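Storage for a Small Shared Bedroom: Project Report

Group 4: Titilayo Aliyu, Darragh Cronin, Saoirse Foley
Module: Design for Everyday Living
Supervisor: Dalia Vaher

1. Background

Our brief was to improve storage in a student bedroom without drilling into walls or buying large furniture. We chose the bedrooms in Gilmartin House because two of us lived there last year. The rooms have one desk, one narrow closet and very little shelf space. Most small belongings end up on the floor or on the windowsill.

We handed out a short survey in November and received 60 completed forms. The question we cared about most was "What do you put on the floor because there is nowhere else for it?" The answers fell into a few groups: soft things such as toys and cushions, small electrical items with cables, clocks and lamps, and loose papers.

2. Choice of products

We wanted storage that could be put up and taken down by one person with no tools. Darragh went through the catalogs of two suppliers, Dolis and Anis, and made a list of hanging baskets, stacking trays and desktop organizers. We ruled out anything with adhesive strips, as the housing office charges for damaged paint.

In the end we picked two pieces. The first was a wire mesh basket with hooks that go over a rail. The second was a clear acrylic rack with slots. Together they came in under our limit of 80 dollars, and the rest of the money went on printing.

3. Layout work

We worked on a small floor area with a rail across the back, and used a few objects of the kinds named in the survey. The purpose was to look at how much floor the objects take up when left lying around and to decide where each one should go. 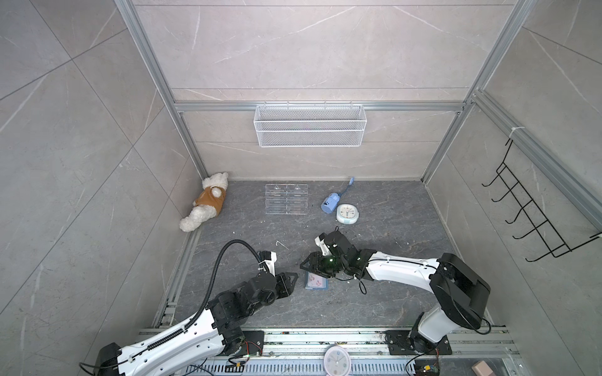 Figure 1. Starting layout. The mesh basket on the rail is empty; the teddy bear, acrylic rack, light blue gadget and alarm clock are on the floor.

The bear uses the most floor of the objects we chose. It does not stand up by itself when it is placed in a corner in a hurry, and it spreads out. Saoirse suggested that it should go in the basket first and everything else be planned after that. The long shape of the basket suits it, but it leaves little room for anything hard beside it.

The gadget is a different problem. Its body is small, but the cable needs a place too. We decided that items with cables should stay low and close to an outlet, so the basket is a poor choice for them. In our final plan the gadget goes next to the rack with the cable coiled behind it.

The alarm clock has to face the bed and be easy to reach. We placed it at the front in all our drawings. The rack was kept for papers and thin notebooks.

4. Feedback

Daithí Ó Riain from the Dekley workshop looked over our plan. He thought the rail was the weak point, because many bedrooms do not have one. He recommended a tension rod between the closet side and the wall. We added this to the drawings but did not have time to build it.

5. Limits and further work

We did not weigh the objects or check how much the basket can hold. Anyone continuing the project should do this before hanging anything over a bed. We would also like to repeat the survey in another building with different closets.

The survey form and drawings are in the appendix. Printed copies are in the project shelf in Room 418.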